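Sorting the reds in Gavilley

The woman who runs the toy repair and resale shop on Gill Street doesn't want her name in print. "Put down that I'm the brick lady," she told me, pouring coffee into a mug with no handle. Fine by me!

She started six years ago with one bag of building blocks from a school sale in Istel. Now she sells them by the pound, by the color, and (her favorite) one at a time, to people who write in missing a single piece.

"It's always the red ones," she said. "Kids love them, dogs love them, they go under the couch. I put reds in their own bin, lid on, and I don't mix them until the very end." 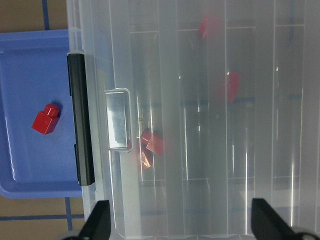
One red block in the blue tray, more under the lid.

I asked about the lids, thinking it was a dust thing. It's partly that, but mostly she likes a bin she can see into. "I had 60 shoeboxes once. I opened every one of them, every day. Never again." She buys her bins from Gradwood now, and she has strong feelings about latches, which I'll spare you.

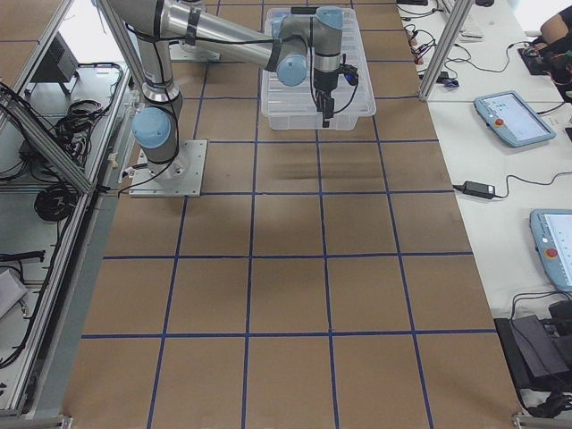 Table covers were the next big topic, and I did not expect to care. She has tried felt (blocks won't stand up), an old bedsheet (wrinkles) and a vinyl cloth that smelled for a month. What won me over was brown paper with blue tape laid across it in squares. You can set a clear tray down on the lines and keep it straight, and when the paper gets scuffed you tear off a new length. I went home and did my own desk that same night.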